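Home Visits Swaps Notes Contact

Norkau open day, 26/05/2023

Quick write-up before I forget it all. Got the early train, 12 of us on the minibus at the other end, Effie Cruickshank driving and nearly missing the turning twice. Norkau is an old dye works by the river – cold, high ceilings, smells of wet wool even in the yard.

Sign in, hi-vis, off we went. No earplugs handed out till the second shed, bit late by then.

The vats

Best part for me. Deep tanks, lids on chains, a man with a long paddle who has been there 19 years and still checks the shade against a scrap pinned to his apron. They showed us a madder bath kept at 80 degrees, any hotter and it goes brown. I always let mine boil, so that explains the cardigan. Rinse water goes through three settling ponds before the river. Asked about the mordant, got a long answer, wrote down half of it. Alum mostly, will check the amounts.

Drying loft

Up a very steep stair. Hanks on poles, windows open both ends, one tiny heater for Febuary. Cristian Grajales took us round this bit and was very patient about everybody touching everything. Wool up to two days, linen less. He turns the poles by hand morning and night.

Had a go ourselves at winding – mine came off the swift in one great knot. Effie's was perfect, of course.

Tea and shop

Tea in the old counting house, good flapjack, not enough chairs. Shop takes cards now. Seconds in a bin by the door, 30 percent off, and I came away with two undyed cones and a bag of ends in an orangey rust. The Viklund sock yarn had all gone by the time we got there. Jelex dye powders were full price so left them.

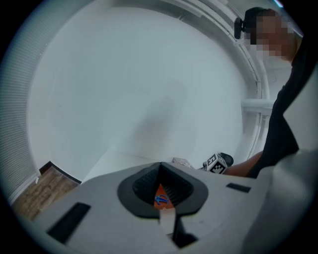

Getting there and what to bring

Station then bus, or share a car, parking is tight. Flat shoes for the loft stair. Warm layer even in May. Take a bag, they charge for thiers. Next open day is in February, book through the works office, and ask for the ealry tour if you want to see the vats being filled.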